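From: Roya Rahimi
To: freight-ops list
Date: 2024-07-29
Subject: Re: [freight-ops] Length limit on the Fonby diversion

Farhad Jafarzadeh wrote:

> The notice for the Olell tunnel closure gives the Fonby line as the
> diversion for all block trains. It doesn't state a trailing load.
> Our path request for the Morgan service was accepted at 2,084 tonnes,
> but the route book still shows 2,000 for a single locomotive.
> Which one applies? And does the loop at Furnow take a full-length
> train, or do we have to split?

Farhad,

The route book applies. The path system checks the load against the normal route only and does not repeat the check when a diversion is entered by hand. We reported this in May and the ticket is still open. Until it is fixed, please treat an accepted path as confirmation of the timing and nothing else.

For the Morgan service you have 2 options. Either drop enough wagons to come under the limit, or order the banking locomotive at Furnow. The second needs a request to Saeed Kordestani's desk by noon the day before, with the train number, the gross load and the brake sheet. Late requests have been refused so far and I would not plan on an exception.

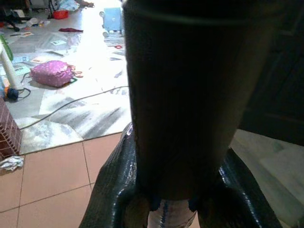
The loop at Furnow is a separate matter. It is long enough for your normal formation, but the exit signal towards Fonby stands short of the fouling point, so the usable length is less in that direction. Soudabeh Ahmadpour has the corrected drawing and will send it to anyone who asks. The version on the shared drive is out of date.

Drivers without route knowledge for Fonby need a pilot from Furnow onwards. Pilots are booked through the same desk, on a different form.

One correction to my earlier message: the empty wagons for Olell yard do not go via Fonby. They are held at Morgan until the tunnel reopens. If your system shows them on the diversion, cancel the path and send me the number.

Firouzeh Akbari is covering for me from Thursday. Please copy her in on replies.

Roya Rahimi
Diversion planning, Furnow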